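Games Research | Level Design | Open access
2019-01-07
Shares 15 | Comments 3

4. Texture budgets and player attention in interior levels

4.1 Materials

The test level was built in the Trostard engine and consisted of connected domestic interiors. Each room was exported at two texture budgets, referred to below as the low and high conditions. Geometry, collision volumes and light placement were identical in both conditions, so any difference in player behaviour can be assigned to surface detail alone. Item placement followed the Cliseck layout rules, under which a collectible may not sit directly in line with a doorway.

Wall decoration was treated as a separate category. In earlier work on the Prirkico levels, players often stopped at framed pictures and tried to interact with them, even where the game had given no sign that this was possible. We therefore kept the same decorations in both conditions and logged every failed interaction prompt against the nearest named object.
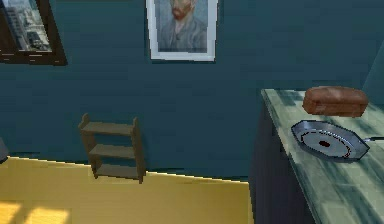 Figure 3. Rendered interior with framed pictures on a teal wall.

4.2 Procedure

Participants played a single session with a standard controller. The session ended when all collectibles had been found or when the time limit was reached. Camera direction was sampled throughout and stored with the player's position. Samples taken while a menu was open were removed before analysis, as were those from the opening tutorial room.

Dwell was defined as an unbroken run of samples in which the centre of the view stayed on one object for at least 400 milliseconds. Shorter runs were discarded. We tested other thresholds during the pilot in June, and the ordering of object categories did not change - only the total number of dwells did. Up to 4000 dwells were kept per condition, drawn at random from the full log, to keep the two sets comparable in size.

4.3 Treatment of decoration

Dwells on wall decoration were coded as search, rest or interaction attempt. A dwell was coded as search if the player moved to a new object without slowing, and as rest if all stick input stopped. The third code required a button press within the dwell. Ambiguous cases were coded as rest, a conservative choice that lowers the reported rate of interaction attempts in both conditions.

The Kuhlmann correction was applied to dwells near room corners, where two surfaces share the view and the nearest object is poorly defined. Results with and without the correction are reported in Section 5.

Related articles
- Doorways as signposts in first-person exploration games
- Controller dead zones and camera drift: a measurement study
- Reading the minimap: route choice in open-world quests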